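Budget and Equipment, Final Report
Two-Arm Table Group: Lev Boiko, Helge Viklund, Nazar Onyshchenko
June 7, 2019

Our original request, filed in November, was for one arm and a great deal of optimism. The department approved a second arm and cut the optimism. After both arms and their mounts, we had $800 for everything else, a category we had described in the proposal as "misc."

Misc. included cables. Helge priced a set from Drellness at $178, which seemed outrageous until we tried the cheaper ones from Tetell. We bought the Drellness set. The Tetell cables are in a drawer, where they perform well.

Grippers were the other argument. Lev wanted 5 spare fingers, and Nazar wanted none. We ordered 2.

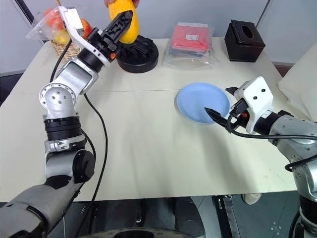
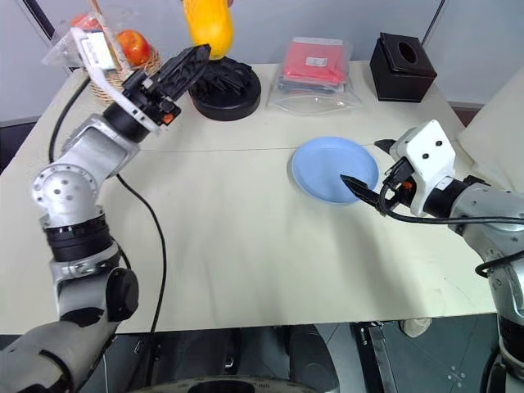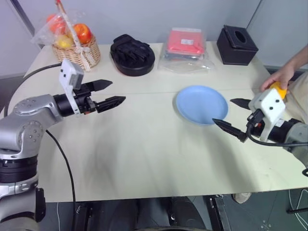

Next year's group should plan the props before the hardware. We spent weeks comparing wrist mounts and then bought the things to be picked up in one evening, with whatever was left. A light blue plate, a basket of fruit and a black tissue box cost us very little and decided most of what we could test. Fruit also needs replacing, so give it its own line in the budget. Ours was filed under "sensors," and Halvard Nygård in purchasing has asked us to stop.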